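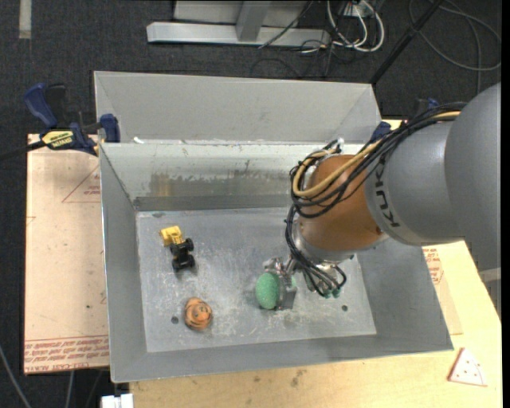 How long was the reporter held before she was allowed to go home?

She was held for 279 days, most of them in the remand wing at Wolska, and she came home on a weekday morning with her belongings in a paper sack and a list of conditions stapled to her release order.

25 Jul 2026

She asked that we leave her name out of this, and her paper's lawyer asked the same thing a little more firmly, so she will be "the reporter" here, although people in Pillay will know perfectly well who she is. She covered the harbor town for the Rastach weekly for 14 years. She wrote about school roofs and ferry timetables, and then, last year, about the dock strike and the night the police cleared the gates, and it was the last of these that put her in front of a judge.

We met in her mother's kitchen, where she is living for now, and where she had made far more food than two people could eat. She apologized for it several times and kept putting more on my plate.

"I got used to eating at half past five," she said. "So now at half past five I start cooking, and I can't seem to cook for one or two. My mother says I cook like I'm feeding the wing."

The charge was obstruction, with a second count of taking part in an unlawful gathering. She had been standing on the loading ramp with her notebook and her press card on a string around her neck, as she had at every demonstration before it. The prosecutor's argument was that she had been told to leave and had stayed, and that a press card didn't change what staying meant.

"I did stay," she told me. "I've never said anything else. I stayed because the people I was writing about were still there. If they had gone home I would have gone home too, and gladly, it was freezing and I had the wrong shoes on."

She laughs easily, and she laughed at that, and then she got up to see to the kettle and was quiet for a bit.

I asked what the first weeks had been like. She said they were mostly boring, and that she had been frightened of a lot of things before she went in and boredom hadn't been one of them. There were 7 women in the room when she arrived. One taught her a card game she still doesn't fully understand. Another couldn't read very well, and the reporter began reading her letters aloud to her in the evenings, and after a while writing the answers, and before long she was writing letters for half the corridor.

"I wrote to landlords, I wrote to sisters, I wrote to a school about a boy who kept getting sent home with stomach aches. I think it was the most useful writing I've done, if I'm being fair about it. I had real readers! They wrote back!"

Her own mail was slower. Letters from the newsroom took nearly six weeks to reach her in the beginning, and some came with whole paragraphs blacked out. Her editor had been sending her the paper every week, folded into a large envelope, and she got the first of them in a bundle, all at once, long after the news in them had gone stale. She read every page anyway, down to the notices for lost cats and the tide tables.

The case itself moved in fits and starts. Two hearings were put off, one when a witness was ill and one for a reason that was never given to her. The recordings from the police radio, which her lawyer had been requesting from the start, turned up in the spring. They were stored on the Vumex system the district police use for their archives, and it took a court order to get a copy out. On the recording, an officer can be heard telling a colleague that "the one with the notebook is press, leave her." The obstruction count was dropped the following week. The gathering count was not, and she was convicted on that and sentenced to time already served, with a period of supervision on top.

I asked whether she thought that was a win. She took a long while to answer, and buttered a piece of bread while she was thinking.

"My lawyer says it is, and she's much cleverer than I am about these things. I'm sitting here, so I suppose she's right. But it's still on my record that I was part of a crowd, and I wasn't part of it, I was writing about it. We're appealing. It should be heard in September, if it isn't put off again."

Until then she has to sign in at the Pillay police station every evening by 6, and she can't leave the district without written permission. She may work, though she isn't allowed within sight of the docks, and in a town like Pillay you can see the docks from nearly everywhere, so she and the supervising officer have had some rather long conversations about what "within sight" means. He has been decent about it, she said. He was at school with her cousin. The bakery is allowed. The library is allowed as long as she uses the side door.

She has gone back to the paper three mornings a week. Her desk was as she had left it, apart from a plant, which had been watered so faithfully by her colleagues that it drowned. She has written up a council meeting and a piece on the new bus shelters, and she is proud of the bus shelters, and made me read it while the soup was heating.

I wondered if she would go back to covering protests once the conditions are lifted. Her mother, who had come in for her glasses and was taking her time finding them, seemed to want to hear that answer as well.

"I'd go tomorrow," the reporter said. "Mama, I'm sorry, but I would. I'd wear better shoes."

Her mother said she had bought her a pair already, and that they were in the hall, and that there was still soup if I wanted it. I had another bowl. At twenty to six the reporter put on her coat, and I walked with her as far as the station steps.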